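Chapter 7
Learning from Demonstrations That Go Wrong

What you will need before starting: Chapter 4 (behavior cloning), the section of Chapter 5 on action chunks, and some patience with small balls.

By the end of this chapter you should be able to explain why a policy trained only on clean demonstrations tends to fall apart after its first mistake, set up a recovery-weighted dataset of your own, and read a success-rate table without believing more of it than you should.

7.1 The trouble with experts

Chapter 6 ended on a cheerful note. We had a robot, a person who knew how to drive it, and a training procedure that turned one into a passable copy of the other. Readers who went away and tried this will have noticed that the copy is passable for as long as everything goes well, a period that can be measured with a stopwatch and sometimes without one.

The reason is old and well understood. An expert who does a task cleanly visits only the states that clean work passes through. The policy, being slightly worse than the expert, drifts into a state the expert never saw. There it has no advice to draw on, so it guesses, and the guess carries it somewhere stranger still. Small errors feed larger ones. Chapter 4 gave the bound for this and we will not repeat it, partly because it is so discouraging.

A mug on a table hides the problem. If the gripper arrives a little to the left, the mug waits politely while the policy sorts itself out. Mugs are generous in this way, and a good deal of the published optimism about imitation learning rests on their generosity.

A ball isn't generous. Touch it off center and it leaves, and the task you were doing has been replaced by a different one in which the ball is over there. For this reason the running example of the chapter is the Skorneck task, named for the building where Marjorie Whiteley and Carmela Olmedo first set it up on the floor, having run out of table. The robot must collect a miniature soccer ball from open floor and bring it to a small field mat with a goal. The only view the policy gets is from the camera at the wrist.
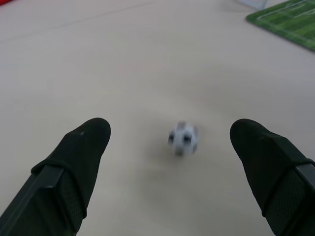
Whiteley and Olmedo began the way everyone begins. They collected 50 demonstrations, all by Olmedo, who was good at it. They threw out every attempt in which the ball got away, on the theory that nobody wants a robot to learn fumbling. The resulting policy was then given 50 trials and brought the ball home in 12 of them. In the other 38 it made a confident approach, nudged the ball, and closed its fingers on the place where the ball used to be. In several trials it then carried this nothing all the way to the mat and released it with care.

7.2 Keeping the bad takes

The repair they tried, known in this book as the Kotberg procedure after the lab's internal name for it, is almost embarrassingly simple. They went back to the discarded recordings. Each was cut into two parts: the stretch leading up to the bad touch, and the stretch after it, in which the operator chased the ball and got hold of it again. The first part stayed in the bin. The second part went into the training set with a weight of 2, so that a recovery counted double in the loss.

No new network was needed, and no new sensors. The fingers and the camera stayed as they were, and so did the floor. On a fresh set of 50 trials the new policy succeeded in 40, a rate of 80 percent. It still fumbled. It had simply acquired the habit of going after the ball when it did.

Two cautions before you rush off to copy this. The cut point matters a great deal. Leave even a short piece of the bad approach in the clip and you are teaching the robot to make the mistake so that it can enjoy the recovery. Olmedo reports a version from April that did exactly this and looked, she says, "like it was dribbling." Section 7.4 deals with where to cut.

The second caution concerns the comparison itself. The new policy saw more data than the old one as well as different data, and a suspicious reader will want to know which of these did the work. Good. Section 7.5 describes the control that should have been run first and was in fact run last.

Terms introduced in this section: recovery segment, cut point, recovery weight.

Warm-up problems

7.1 Suppose recovery segments are given a weight of 50 instead of 2. Describe the behavior you would expect near a ball that has not yet been touched.

7.2 The Sasteson variant keeps whole recordings, bad approach included, and labels each time step as good or bad. What does the labeler need to know that the Kotberg labeler does not? Estimate your own willingness to do this for an afternoon.

7.3 Lu's rule places the cut at the first moment the ball moves. Give one case in which this is too early and one in which it is too late, using only what a wrist camera could record.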